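Household Water, Week 5: Where It Goes After You Use It
Notes by Ciarán Geraghty 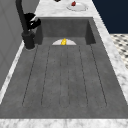
Okay, so last week we did supply, which is the fun half (pumps! towers!), and this week we're following the water out of the house. Everything in this half of the course runs on gravity, and gravity is free but very picky about slope. Too flat and the water sits there. Too steep in a long pipe and the water can run off and leave the solids behind, which is a lovely thing to discuss right before lunch. You already know the idea from your own kitchen. Look at a drainboard like the one at the top of the page, tipped toward the basin with long grooves running down it, and you've got a tiny drainage system: a surface, some channels and a low point. A street is the same thing with curbs.

Now the trap, meaning the U-shaped bend under the sink. It holds a plug of water that keeps sewer gas out of the room. If a sink sits unused for months, that plug can evaporate and you'll smell it. Run the tap for a bit and you're usually fine.

Our case study is Tristomine, the made-over mill district we'll visit in November. There are 390 homes on one old combined sewer, so rain and dishwater share a pipe. The Tierney report (it's in the packet, skip the appendix) puts the overflow tank at 2,000 gallons, and I'd love for you to argue with me over whether that's anywhere near enough.

For next time: read pages 5 to 26, then sketch the drains in your own place, as best you can, from the highest fixture to wherever the pipe leaves the building. Pencil is fine. Bring it with you, we'll be swapping!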